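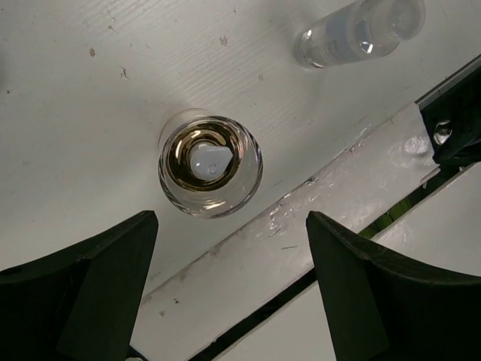
Small clear bottles are the fiddliest thing in our packing task, so if you're new to the Wetley robotics club, start with one of those and leave the clothes for later. The job is simple to say: get everything into the suitcase, with the two arms doing the work and you doing the steering.

Before you touch anything, run the Samau warm-up script and check that both grippers open fully. Then set your speed to 5. It goes up to 100 and yes, you'll be tempted – please don't!
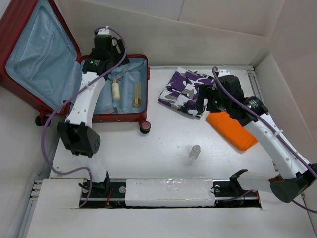 Endard Birhane

Lay the case open at the back left and keep your folded things over to the right. I put the bottle near the front, well clear of the cloths, so I've got room to come at it from any side.

Now for the pick-up:

1. Open the fingers wide and bring them in slowly, one on each side.
2. Stop and look at the wrist camera view. You want the bottle in the middle of the gap.
3. Close a little at a time (I go in steps of 8) until both fingers touch.
4. Lift straight up before you move sideways.

Carry it over to the case and take your time, as the lining is soft and shiny and it's hard to judge how far down it is. 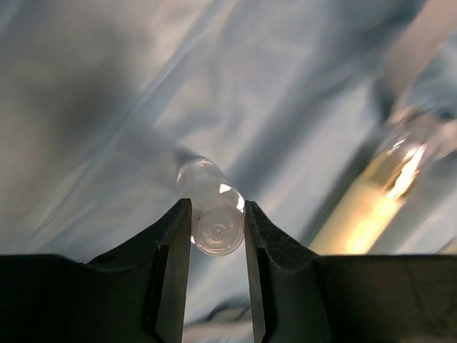

I like to get low over the lining before I let go, then open the fingers just enough to clear the sides and back away the same way I came in. Save your run when you're done – we've got roughly 2,000 from the club so far and I'd love more with small bottles in them.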